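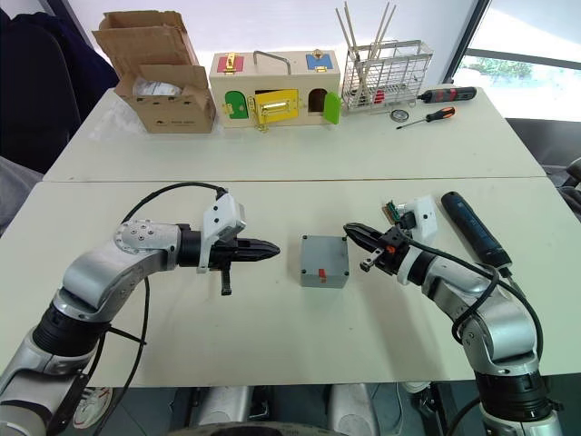

The gray box on the white table, screws at the top corners and the switch on the front.

How to open and clean a small plastic project box

Small plastic enclosures collect dust in the seams and around the switch. If yours has screws in the corners of the lid, you can open it, clean it and close it again in around 36 minutes. The steps are the same for most square boxes of this type.

What you need
A screwdriver that fits the screw heads snugly
A soft brush (an old paintbrush is fine)
Two lint-free cloths
Rubbing alcohol, 70 percent
A jar lid or small dish for the screws
Fine sandpaper, 400 grit, only if the edges are rough

1. Clear a space
Work on a light-colored table. Dark screws are small and easy to lose, and they show up well on white. Push boxes and packing material to the back so you have room to set the lid down flat.

2. Disconnect the power
Turn the switch off and unplug anything attached. If there is a battery inside, take it out as soon as the lid is loose.

3. Take out the screws
Loosen each screw half a turn before removing any of them. Work in a diagonal order so the lid doesn't bind. Put the screws in the dish in the same layout as the corners. Lengths sometimes differ, and a long screw in the wrong hole can crack the post.

4. Lift the lid
Lift slowly – wires may be attached to the underside. If the lid sticks, run a fingernail along the seam. Don't pry with the screwdriver. It leaves a dent that won't come out.

5. Clean
Brush the inside first, then the seam. Dampen a cloth with alcohol and wipe the outside. Go around the switch with a corner of the cloth, and don't let liquid run in behind it. Test a hidden spot first, as alcohol clouds some clear plastics. Let everything dry for at least 2 minutes.

6. Close it up
Set the lid on and check that no wire is pinched. Turn each screw backward until you feel a small click, then forward. That way it picks up the old thread. Stop when it is snug.

If a screw just spins, the post is stripped. Perla Lozano suggests a sliver of toothpick in the hole, and that has held up on two of my boxes.

Written by Binta Isah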